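Home Organization for Everyday Life
Session 4 handout: The table that collects everything
Instructor: Milagros Paucar
Larulix Community Learning, Room 21

Welcome back, everyone! I so enjoyed hearing about your kitchen drawers last time (Shinji, I'm still thinking about those takeout menus), and I hope you're ready for something a bit bigger. Tonight we are talking about the shared table, the one where people work, snack, open the mail and set down whatever they were carrying when they came in.

Before we move a single thing, I'd like you to sort by how long an object stays. I use three groups and you are welcome to rename them.

Passing through: drinks, mugs, plates, anything you'll finish and carry off.
Working: notebooks, loose papers, headphones, chargers, whatever you reach for while you sit there.
Living there: a basket of packets, a lidded box, a lamp.

Most of the trouble comes from the first group settling in among the second. A bottle of something sweet and green next to your papers is fine for an hour, and then it's a week later and it has a ring under it.
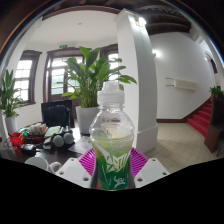 So give drinks a landing spot. A ribbed or pleated mat does nicely, and a bright color helps, I find, as your hand goes to it without being told. Keep papers on the other side of you if you can. If the table is dark wood, please do use something underneath – rings show up terribly, and I speak from sad experience.

Baskets next. I love a woven basket for tea, sweeteners and little snack packets, but keep it to one, and tip it out every March or so. You will be amazed at what has sunk to the bottom!

And don't forget the chair. A bag over the backrest counts as part of the table in my book, and it deserves a hook of its own.

For next session: choose one table, sort it into the groups, and write down anything that fit nowhere. Reading is pages 21 to 23 in the course packet. If you missed the packet, Etenesh has spare copies at the front desk.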